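Visit to the Morais imaging centre

In January, members of the department were received at the Morais diagnostic imaging centre, at the invitation of its clinical lead, Dr Laurinda Ramalho. The purpose of the visit was to see how an upright scanner is run alongside conventional equipment, and to discuss referral arrangements for patients with back and neck pain.

The party was met at 8 in the morning by Aníbal Falcão, the centre's superintendent radiographer. After a safety briefing and the usual screening forms, visitors were shown the control room and, between appointments, the upright scanner itself. Mr Falcão explained that patients may be examined seated, standing or bending forward, and that each position is agreed with the referring doctor beforehand.
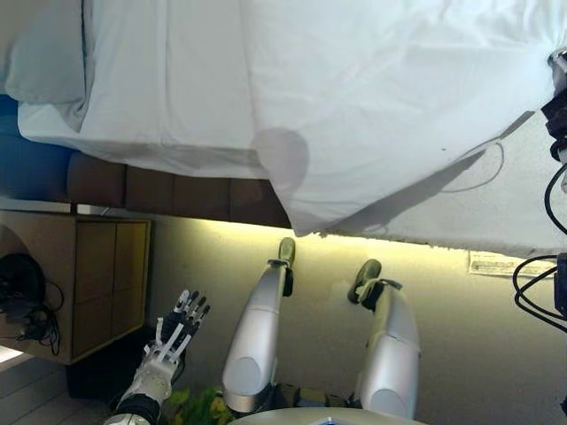
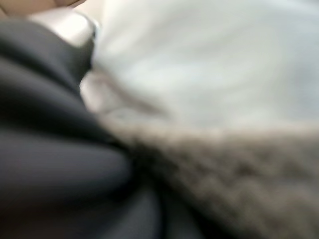 Department of Musculoskeletal Radiology – Visits and Exchanges

The centre carried out 2,279 examinations in its last reporting year. Booking and reporting are handled in Simum, a system the centre adopted after a trial with five referring practices. Thaís Nogueira demonstrated how a request is checked for implants and earlier operations before an appointment is offered. Questions from our side concerned mainly the length of the seated examination and what is done when a patient cannot keep still.

A shorter session followed on patients who are anxious in closed spaces. Staff offer them a visit before the scan – without charge – and a relative may stay in the room once screened. Dr Ramalho noted that image quality in the standing position still depends a great deal on good support at the hips.

Three of our radiographers will return to Morais for a period of observation. Colleagues wishing to be considered should write to Idalina Torres at the department office.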